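Play veg keeps ending up everywhere, what do you store it in?

Posted in Home & Family > Toys and Play
3 replies welcome, closed to new posts after 12 weeks

Rurkthorpe
Quick one as I've got tea on. We run a little pretend kitchen corner at our toddler group in Clirkstead, and the toy food is driving me mad. Had it all in one big plastic tub. Kids tip the lot out to find the one thing they want, then it's under the radiator, in the book box, in someones hood. Want something low that looks nice on a table and that small hands can reach into. Seen wicker baskets but worried about bits snapping off and poking fingers. Also is it worth having a board and plate out all the time or does that just make more mess? Budget is tiny. Thanks in advance

Hung
Wicker's fine. Ours has had years of it. Things to check before you buy:
Run your hand round the rim, inside and out. A rolled or plaited edge is much better than one with cut ends showing.
Turn it over. Staples underneath = put it back.
Sides that slope outwards are easier for little ones, they can see in.
Wipe with a damp cloth, don't soak it, dry it well. Ours went a bit musty once after a wash in the sink, my own fault.
Any loose strand, snip it flush straight away or they will pull it. They WILL pull it.
Don't fill it up either. We had it heaped at first and got exactly your problem, all on the floor in ten seconds. Now only a few bits go out and the rest live in a cupboard in a drawstring bag. Swap them over when they get bored.

Sorico
charity shop. got mine for 3 quid

Clirkstead_Mum
Agree with Hung about putting less out, made the biggest difference here. On the board and plate, yes leave them out I'd say. Gives them somewhere to put the food that isnt the floor. Basket one side, board next to it, plate on the board. Mine are 2 and 4 and they go back and forth between the two for ages, "cooking". Before that it was just tipping. 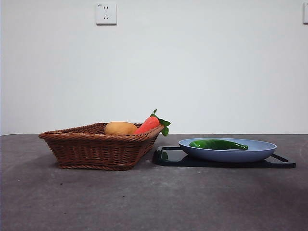

Potato and carrot in the basket, plate and board next to it

The carrot is the favourite by miles, I think it's the leaves. Downside is they get tugged so have a look at them every so often, and if yours are very young I'd go for veg with no leafy bits at all. Potato is indestructable.

One more thing, go for a board with a handle slot if you see one, easier for them to carry and you can hang it up after. Dark ones do show up every fingerprint mind. Put a bit of non slip mat under it if your table's slidey.

Rurkthorpe
Brilliant thank you both, and Sorico, off to the charity shop at 11 tomorow. Will check for staples. Half the veg is going in the cupboard tonight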